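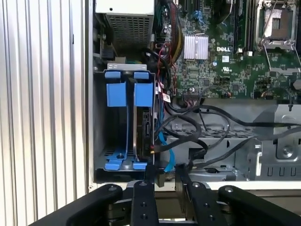 A Dell desktop tower with its side open, the power supply at the top and the drive cage below it.

A day at the Endham repair and reuse open house
Last updated: April
Posted in April by the Saturdayless Traveler

I had been meaning to visit the old Mühlbauer works in Endham for years, mostly because my bus used to go past it and I always liked the brick chimney, and when I heard they were opening the whole place up for a day (free, with parking in the field behind) I put a sandwich in my bag and went. I'm so glad I did. I got there at 9:30 in the morning, when the gates had only just opened, and I didn't leave until they were stacking the chairs.

For anyone who doesn't know Endham, it's a small mill town with one long street, a river at the bottom of it and a very good bakery halfway along. The Mühlbauer works made thread and ribbon there for a long time, and then it stood shut, and now the buildings are shared out among repair shops, a furniture workshop, a secondhand bookstore and a handful of people who fix things for a living. You come in through the old loading arch, where a lady at a card table stamps your hand with a little spool of thread. My stamp lasted three days!

I started upstairs in the ribbon room, and if you go, start there too, while the light is good. They have kept one of the long looms and they run it on open days, very slowly, so you can see the shuttles going across. The noise comes up through your shoes. The gentleman minding it told us the room once turned out 1000 yards of ribbon before lunch on a good morning, and that the girls who worked there could read each other's lips from one end to the other. He had a drawer full of sample cards as well, and he let us handle them, pinks and greens mostly, and one mustard velvet that I would have happily taken home.

After that I went across the yard to the furniture workshop, which smells wonderfully of wax and sawdust. A woman was putting a new cane seat into a chair while a crowd of us leaned over the rope and got in her light. She was very patient about it. She said the cane has to soak first and then you have to work quickly, and that the first seat she ever wove sagged so badly her own mother wouldn't sit on it. I asked what she charges and it was less than I expected, so my two hall chairs may be making the trip before long.

The electrical and computer benches are next door, run by a little outfit called Pomlow. They take in old lamps, radios and office computers, and have a wall chart of what goes where. I can't say I followed all of it, but there was a nice talk on when it's worth replacing a hard drive and when you should just let the thing go, and a lot of people stayed behind afterward with questions about their own machines. I came away with a leaflet and a promise to myself to back up my photographs.

Lunch was in the boiler house. The Piser kitchen, who have the little cafe by the river the rest of the year, were serving leek soup and cheese rolls from the hatch, and the line went out of the door, but it moved quickly and the soup was hot and peppery. I gave up on my own sandwich altogether and fed most of it to the ducks later on.

The bookstore is where I lost the afternoon. It is up 100 steps (it says so on a sign at the bottom, as a kind of warning) and you come out under the roof beams with the whole valley below you. The shelves are in no order that I could work out, though the gardening books seem to have drifted toward the window. I bought a guide to river birds and a 1950s cookbook with somebody's notes in the margins, including "too much nutmeg" underlined twice beside the rice pudding.

A few practical things. The car park fills up by 11, so come early or take the bus, which stops right by the arch. The yard is cobbled and hard going in thin shoes. There is an elevator to the ribbon room, but the bookstore is stairs only. Most of the stalls took cards, though the cake table wanted cash, and you will want something from the cake table.

They hope to open up again in the fall, when the dye house roof should be finished. The man at the loom thinks they might have the second machine going by then, if the belts arrive.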